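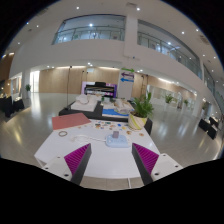 Step 3: Recording your first plug demonstrations

By now you should have the gripper charged, paired and calibrated (steps 1 and 2), so we can get to the part I enjoy most, which is doing the job yourself and letting Trarus learn from it. Take your time with this one. A calm afternoon of recording is worth far more than a rushed week, and your wrists will thank you as well.

Setting out the table

We'll be working with a power strip and a small plug. Put the strip near the middle of a light-coloured table, with its cable lying loosely off to one side, and leave a few other things about: a roll of tape, a folder, a potted plant at the back corner, a scattering of small colourful bits and pieces. I used to clear everything away before I started, and the policy I trained that way was lovely right up until somebody left a mug beside the strip. A bit of everyday mess is good for it.

Don't fuss over the background either. A big hall with a shiny floor and plenty of ceiling lights is fine, as long as the lights stay the same through one recording.

Making one recording

1. Stand square to the near edge of the table and hold the gripper so both fingers reach over it. Open them and keep still for a moment, so the tracker can settle.

2. Press record and wait for the beep.

3. Move in slowly towards the plug. Keep the space between the fingertips centred on it, and try not to let your other hand wander into view.

4. Close the fingers on the body of the plug. Squeeze just enough to hold it — the ribbed fingers have some give, and you'll feel them start to bend.

5. Lift straight up, pause, then lower the plug into the socket you've chosen. If you miss, back off a little and try again without stopping. Those small corrections are some of the most useful bits you can give it.

6. Let go, draw back to where you began, and press stop.

How many do you need?

Aim for 300 good recordings before your first training run. I do them in lots of 16, then shift the strip, turn it a little and swap a few of the small pieces around. Each one can run up to 62 seconds before the Clotis recorder cuts it off, so if you get in a tangle, just stop, delete it and have another go.

Once your first lot is saved, plug the gripper in to charge and carry on to step 4, where we check the tracking and trim the ends.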